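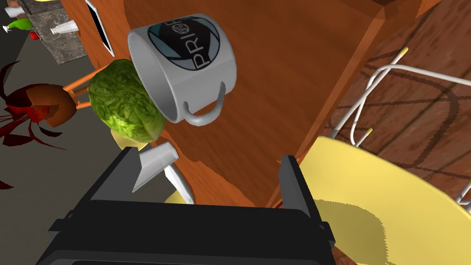

Wrist view in the sim: mug on its side, lettuce right up against it, gripper still open.

Monday, late

Best day on Ritard since I started! I have to write it down before I go to bed or I'll lie there composing it anyway.

The whole question this month has been whether a grasp policy gets better if you mess with the wrist camera during training. Tilt it, roll it, shove it a little to one side, so the policy can't lean on the table always being flat across the bottom of the picture. I'd been putting it off all November, as it meant rewriting the scene loader in Skiment, and the scene loader is a swamp. Well, the swamp is drained (mostly) and the runs finished at lunch.

Two policies, same network, same demos, 200 test episodes each on kitchen layouts neither of them had met. The one trained with a fixed camera picked up the mug in 13 of them. Thirteen! The one with the jittered camera got 202, which had me dancing in my chair until I remembered there were only 200 episodes. Two had been logged twice after a restart. I threw out the whole batch and ran it again, and the clean number is 40 failures, so 160 good grasps. Still huge. I'd have been happy with half that.

I spent the afternoon just stepping through frames from the new layouts, and I love how nasty some of them are. The table runs off at a crazy slant, there's a big shadow over most of the wood near the mug, and the handle is down on the lower side where the old policy never seemed to want it. The PRIOR logo is a nice landmark for me, though I do wonder if the network is using it too. Must try a plain mug. Also a mug with the logo on the other side, and one with no lettuce for company.

Things to do tomorrow: fix the restart bug properly, rerun with three more seeds, and try the Cao split, which has much worse clutter. Then maybe Ninness if the queue is short. It won't be.

Forgot dinner, ate cereal at ten. Seeds are running now, first one should be done by breakfast.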